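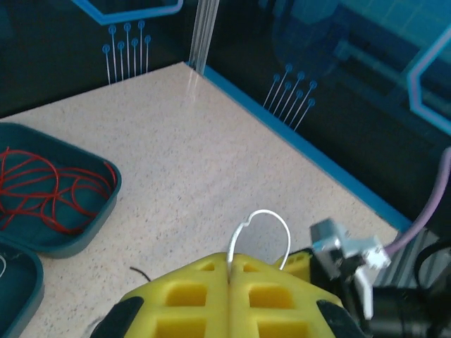 Figure 14. Tabletop, rear corner post and wire bins.

Setting up the wire bins

1. Wipe the speckled tabletop with a damp cloth and let it dry. Do not use scouring powder.

2. Check that the left and right panels meet the grooved corner post. If a panel moves by hand, tighten its lower screws before going on.

3. Set the two teal bins against each other on the left side of the table.

4. Put the red wire in one bin and the white wire in the other. Lay it in wide loops – tight coils will kink.

Note: Each bin holds up to 100 short lengths. Refill packs are sold by Eraten as part no. 207.

CAUTION: Keep cables clear of the blue strip along the foot of the right panel. Cut wire ends are sharp. Clean the panels with a soft cloth only, as solvent will lift the printed lines.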